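Clistdale Hall, stage and workshop walk-round
May 22, 2024
Pre-season check, before the Chala summer hire

OK = fine, FIX = needs doing before August, N/A = skip

Exits and walkways
Main doors: OK. Both open from inside without a key.
Side door by the kitchen: FIX. Sticks at the bottom, needs a hard shove. Plane it or rehang.
Corridor: FIX. Stacked chairs down one side again. Max 68 chairs in the store, the rest go under the stage.
Exit signs: OK, all lit. One cover cracked, still readable.
Occupancy notice: FIX. Foyer says 116, balcony door has no notice at all.

Fire
Extinguishers: OK, tags in date. The one behind the bar is off its hook, standing on the floor. Put it back.
Alarm panel: OK, no faults showing. Test log has a gap in the spring, pages missing?
Curtains: certificate not in folder. Ask Gramosa for a copy.

Lighting and electrical
Dimmer rack: OK. Dusty, vacum the vents.
Extension leads: FIX. 2 with taped plugs, taken out and binned. Replace.
500 watt floods: OK but too near the back drape. Move them forward and mark the spot.
Safety chains on hung lights: OK all bars, checked off the ladder.
Colored light: pink is very strong, goes a bit green in the middle. Small print and cable colors hard to read under it. White work light on for any wiring or cutting, every time.

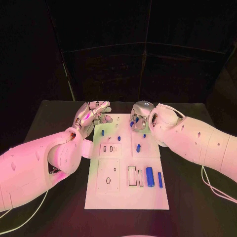 Ladders and tools
Tall ladder: OK. Feet worn but still gripping.
Short steps: FIX. Loose rivet, tagged do not use.
Amimeck drill press: guard OK, stop button OK. Key left in the chuck when I got there. Not good.
First aid box: low on large bandages and eyewash. Tape fine.

Floor
Trap door flush and bolted. Loose board stage left, screwed down while I was there. Glow tape on the steps is peeling, redo teh whole run.

Recheck all FIX items before the August get-in. Side door first.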